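The Long Bench

Hélène Lachance paid for the bench by the month, and in August the month ran out on a Monday. The card taped to the door of the Vamomdale workshop said so in marker: BAY 4, LACHANCE, PAID TO AUGUST 24, 2020. She had walked past it since the first week of summer and had stopped reading it.

She came in at seven with her lunch and a bag of bolts. Ouellet was already there, sanding a chair leg by the window. He had the bay next to hers and had been on the same six chairs since she moved in.

"Is it going to work today?" he said.

"It worked Friday."

"You told me Friday it dropped everything."

"It worked before that."

He went back to his chair leg. She hung up her jacket and turned on the power to the arm.

The left arm had taken her all of June. She had bought the motors used from a place called Bevex that was closing its Ikitgate store, and two of them had come with stripped gears. She had replaced the gears, then the wiring, then the bracket, which had been drilled for a different screw. The frame was easier. She had built frames before, for shelves and once for a greenhouse, and a frame only had to be square and stay that way.

The fingers were the part she liked. She had drawn them at her kitchen table, with steps down the inside so they could hold something thin at the tips and something thick farther back. The first set had been too wide. The second set snapped. These were the fifth, and she had put a small white mark near the end of each one so she could tell on the screen where the tips were.

The log on her laptop said 2542. That was every time the arm had closed its hand since she started keeping track. She had meant to delete the early ones, when it was closing on air, but they were part of it too.

Her sister called at nine.

"Mom wants to know if you're coming in September," her sister said.

"I said I was."

"You said you'd see how the machine was."

"I'll come either way."

"Can it pour coffee yet?"

"It can't do anything with liquid. I told you that."

"What can it do?"

Hélène looked at the table. "It can almost pick up a donut," she said.

Her sister laughed for a while, and Hélène let her. Then they talked about the train, which had gone up to 70 dollars, and whether their mother's back steps would last another winter. Hélène said she would bring her drill. After she hung up she wrote "steps, deck screws" on the back of her hand and went to set the table for the next run.

She moved the plant back. It had been her mother's, a cutting from the one in the front hall, and it did better here than in her apartment. She wiped down the wood and straightened the mat. She set out the plates and the donuts, checked the clamp on the rail, and sat down at the laptop with the hand camera up on the screen. She typed the command and kept one finger over the key that would stop it.

The arm came down more slowly than she remembered. It went past the blue one and past the one on the pink plate. She watched the two white marks draw together on the screen, with the chocolate one just ahead of them.
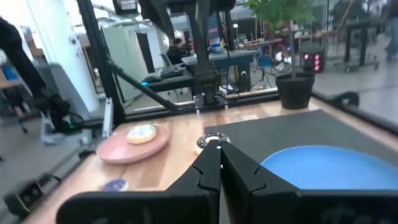
Bay 4

She pressed the key.

The arm stopped with its fingers together. They had closed early, in front of the donut, the same as on Friday. She knew the reason now. She had measured the reach from the wrist plate, and the new fingers were longer than the old ones. The arm still thought its hand was smaller than it was.

She found the line in the program and changed the number. It took less than a minute. Then she sat there for a bit with her hands in her lap.

"Well?" said Ouellet.

"I had it measured wrong."

"How wrong?"

She held up her thumb and finger to show him. He nodded and blew the dust off his chair leg.

She went down the hall to the office and paid for September. When she came back she peeled the card off the door, wrote a new one, and taped it up in the same place. Then she sat down and ran it again.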